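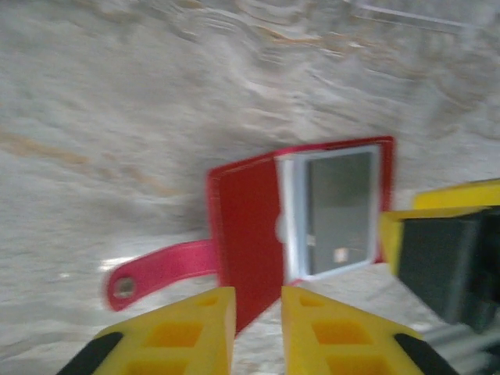

Do I need to know mail merge already to take part?
Prior experience with mail merge is not required. We want people who have never done one, people who did one years ago and forgot how, and people who do them every month.

Call for participants: testing the written help for Vudari Writer

Peltham is rewriting the help pages for Vudari Writer, our word processing program for Windows and Mac. The first section being rewritten covers mail merge: form letters, address labels, envelopes, and name badges. Before the new pages replace the old ones, we need people outside the company to follow them step by step and tell us where they get stuck.

We are looking for 40 participants. Sessions are held at our Pasdale office and online. Applications close on February 21, 2025.

What you will do

Each participant attends two sessions. In both you will work at a computer with Vudari Writer open on one side of the screen and a help page on the other. You read the page, follow the steps, and say out loud what you are looking for when you can't find it.

There are eight tasks in all, split between the sessions. They include:

Connecting a letter to a list of names and addresses saved as a spreadsheet
Putting a first name into a greeting line, and fixing the greeting when the first name is missing
Filtering the list so that only some of the people on it get a letter
Setting up a sheet of address labels and filling the whole sheet, as opposed to the first label only
Keeping the leading zero on a ZIP code
Previewing the finished letters and going back to correct one
Saving the merged letters as separate PDF files

The sample letters and address lists are supplied. All the names and addresses in them are made up, and you should not bring your own mailing list. If you finish a task quickly, we go on to the next one. If a task can't be finished with the instructions as written, we stop and make a note of the step. You will not be told the answer during the session, but the moderator will go over it with you at the end if you would like.

Who can apply

You must be 18 or older and comfortable reading English on a screen. You should be able to open, save, and print a document without help. Any word processor counts for this, and you don't need to have used Vudari Writer before.

We are especially interested in hearing from:

Office staff at schools, clinics, churches, and small businesses
People who send out newsletters or membership renewals
People who use a screen reader, screen magnifier, or keyboard only
People who learned on a different word processor and switched

You can't take part if you work for Peltham, if you write software documentation for a living, or if you were in last year's test of the table and chart pages. Family members of staff are also not eligible.

Where and how

In-person sessions are at the Guthrie Building in Pasdale, in the training room on the ground floor. The computers there have both the Windows and the Mac version installed. Tell us which one you normally use and we will seat you at that one. Free parking is behind the building, and the entrance from the lot has no steps.

For online sessions you need a laptop or desktop computer, a working microphone, and a connection good enough for screen sharing. Tablets and phones will not work because the mail merge commands are not in the mobile version. We will send you a temporary copy of Vudari Writer with installation instructions. Please install it before the session. If your work computer blocks new programs, use a home computer or choose the in-person option.

Both of your sessions must be done the same way. We can't combine one online and one in person.

What you get

Participants receive a gift card after each session, sent by email. You will also receive a full license for Vudari Writer once the second session is done. If you already have a license, we can extend it or transfer the new one to someone you name. If you leave partway through a session you will still get the card for that session. We do not cover travel costs.

Recording and privacy

We record the screen and your voice. We do not record your face, and cameras stay off during online sessions. The recordings are watched by the documentation team and nobody else. They are deleted in August, after the new pages are published. You will be asked to sign a consent form before the first session, and a copy can be sent ahead of time if you want to read it first.

Close your email and any personal files before sharing your screen. If something private does show up, say so and that part of the recording will be removed.

How to apply

Fill in the application form linked at the foot of this page. It asks for:

Your name and email address
The word processor you use most, and the version if you know it
Whether you have done a mail merge, and when you last did one
Windows or Mac
In person or online
Any assistive software or equipment you use
Times of day that suit you

Please answer the mail merge question as it is. People with no experience are not marked down, and we need a mix.

We may not be able to take everyone. Places are filled to get a spread of experience levels and both operating systems, so applying early does not guarantee a place. Everyone who applies will get an email either way. If you are selected, the email will include a link for booking both of your sessions. Please book them together and leave at least one night between them. If you need to change a booking later, use the same link.

Common questions

Is this a test of my computer skills?
The instructions are what we are testing. If you can't complete a step, the page probably needs to be changed.

Can I take notes?
Paper notes are fine. Please don't copy or photograph the help pages, which are still in draft.

Can a coworker and I apply together?
You may both apply, but each person fills in a separate form and attends separate sessions.

Will I see the finished pages?
Participants will be sent a link when the new section goes live.

Contact

Questions about the sessions or about access needs should go to Chun-hung Yuen, documentation lead, using the contact form on the Peltham website. Choose "Help page testing" as the subject. For problems with a copy of Vudari Writer you already own, please use the regular support page.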